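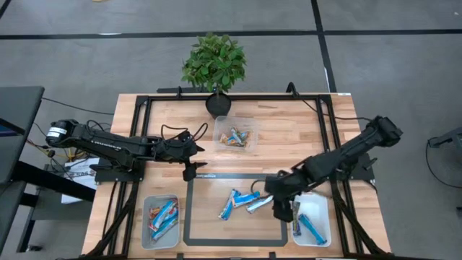
4. Setting up your Cadum snack shelf alerts

Now that your Cadum hub is plugged in and chatting happily to your phone, you can teach it to remind you when the office snacks need topping up. It's a pleasant little job, and a cup of tea alongside does no harm!

1. Open the Cadum app and tap Places, then Add a place.
2. Type a name you'll all recognise (our own is simply called Todport, after the office).
3. Key in the pairing code, which is 1387 unless you changed it back in section 2.
4. Wait 45 seconds for the light on the hub to settle to a steady green.

Note: if the light keeps blinking, go back to step 3 and enter 1821 instead, as hubs sent out from Parville use that one.

5. Choose Open bin under Container type, then tap Save.

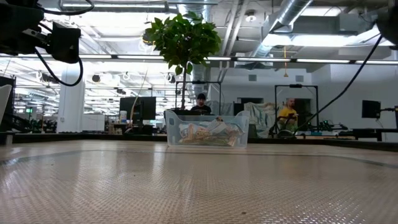
Snack bars and packets in a clear plastic bin.

Caution: keep the hub well away from kettles and sinks, and please don't wipe it with anything damp while it's plugged in.

6. Pick a time for your reminder. Mid-morning suits most people, but do have a play with it.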